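3.2 Collection of demonstrations

The demonstrations used in this study were gathered in two home kitchens, one at the Toft site and one at Clarkville, between the spring and September of the same year. Both kitchens were in ordinary use outside working hours, and no attempt was made to clear the counters to a fixed standard before a session. Earlier work by our group (Balogh and Fodor) had relied on a single laboratory bench with a plain grey surface. Policies trained on that material did well on the bench and poorly elsewhere, and the present collection was planned with that result in mind.

Five operators took part. Each had completed the training sessions described in Section 3.1 and had been passed by one of two supervisors, D. Paquette at Clarkville or L. Sipos at Toft. Operators controlled the arm by means of a hand-held leader device and were asked to work at whatever pace felt steady to them. They were not told which objects would later be held back for testing.

A demonstration was taken to begin when the arm left its rest position and to end when the object had been released and the fingers had moved clear of it. Operators could discard an attempt at any time by pressing a foot pedal. Discarded attempts were kept on disk but do not form part of the training set. After review, 988 demonstrations remained, covering 19 household objects. The objects were placed on four kinds of support: bare counter, cutting board, folded cloth and shallow tray.

3.3 Placement of objects

Starting positions were drawn in advance from a printed list, so that operators would not fall into the habit of setting each object down in the same convenient spot. The list gave a support, a rough region of that support and an orientation. Within those limits the operator was free to choose. A list of 52 placements was prepared for each kitchen by G. Wojcik, and the order was shuffled at the start of every session.

Long, narrow objects received particular attention. In the pilot collection these had nearly always been laid near the middle of the support, where the fingers could approach from any side. The resulting policy was slow to close when such an object lay near a rim, a slot or a change in surface, and in several trials it did not close at all. The revised list therefore includes a set of border placements, in which the object lies along or beside some feature of the support that might be mistaken for the edge of the object itself.

Figure 4 gives one such case as recorded by the wrist camera. The grey bar lies alongside the handle slot of a bamboo cutting board, so that the slot and the bar run in the same direction with little space between them. The fingertips are above one end of the bar. In views of this kind the darker rim of the slot supplies a second strong line close to the object, and a learner that depends on edges alone has little to tell it which line belongs to the thing to be grasped.
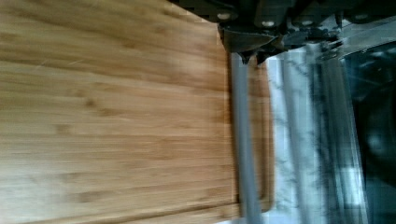 Figure 4. Wrist camera view of a border placement: grey bar beside the handle slot of a bamboo board.

Wrist images were stored at full resolution and reduced only at training time. The background was left as recorded. Counter surfaces and nearby appliances often enter the view at the side, with reflections that shift as the arm moves, and we judged it better that the policy should meet these during training than that they should be masked out. A comparison with masked images is reported in Section 5.2.

3.4 Review and labelling

Every retained demonstration was viewed once by a person other than the operator who had recorded it. The reviewer marked the moment of first contact, the moment of release and any visible slip. Where the reviewer could not settle on the moment of first contact – a frequent difficulty when the fingers themselves hid the object – the demonstration was passed to a second reviewer, and the later of the two marks was used. The review tool was written at Skendlow for an earlier project and was changed only to allow two sets of marks per recording. The labelling guide was frozen on 15/08/2022, and recordings made before that date were reviewed again under the final wording.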